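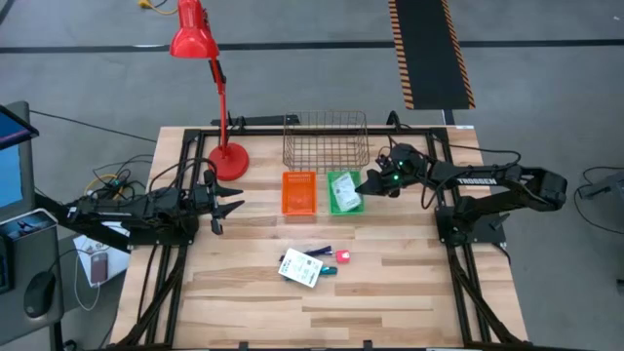

Hallo und schön, dass ihr zu uns gefunden habt! Ich bin Denise Bloxham, und wenn ihr bei Drosell anruft, habt ihr meistens mich am Apparat. Wir bringen Schreibtische in Ordnung, und zwar die von ganz normalen Leuten, bei denen sich Stifte, Etiketten, Ladekabel und alte Quittungen über Monate zu einer Art Landschaft verbunden haben. Angefangen hat das an meinem eigenen Küchentisch (der war schlimm, fragt meine Schwester!), und das Prinzip von damals gilt bis heute: alles Lose kommt nach vorn in die Mitte, der blaue Stift genauso wie das Kärtchen mit dem Strichcode, und dahinter warten die Körbe. Einer aus Draht für das Sperrige, einer in Orange, einer in Grün. Mehr braucht es am Anfang wirklich nicht.

Seit einem Januar, in dem ich vor lauter Terminen kaum noch zum Essen kam, sind wir zu zweit. Vsevolod Prokopenko hat vorher Ladenregale geplant und denkt in Fächern, ich denke eher in Farben, und darüber streiten wir uns gern und ausgiebig. Orange ist bei mir alles, was täglich in die Hand genommen wird, Grün ist alles, was noch eine Entscheidung braucht: Proben, Päckchen, Beipackzettel. Vsevolod hätte lieber Schildchen. Bei unserem Kurs »Urkier« dürft ihr beides ausprobieren und euch auf eine Seite schlagen!
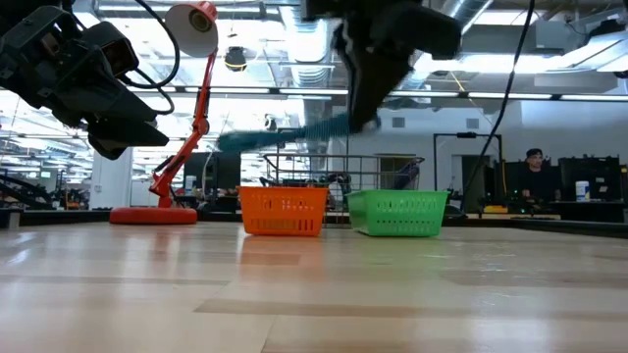 Orange und Grün nebeneinander, links davon die rote Gelenklampe.

Zur Lampe werden wir übrigens ständig gefragt. Ich mag rote Lampen, und ich finde, eine Leuchte mit schwerem Fuß gehört nach hinten an den Rand, damit vorn Platz zum Sortieren bleibt. Körbe nehme ich am liebsten mit Löchern oder Schlitzen, da sieht man schon von außen, ob sich unten wieder etwas ansammelt.

Ein Urkier-Nachmittag dauert zwei Stunden, bitte bringt eine Schublade voll Kram mit, ungeöffnet und unsortiert. Wer lieber zu Hause aufräumt, bucht uns als Hausbesuch. Schreibt einfach über das Kontaktformular oder ruft vormittags an, ab neun bin ich da und der Kaffee ist durchgelaufen.

Bis bald, eure Denise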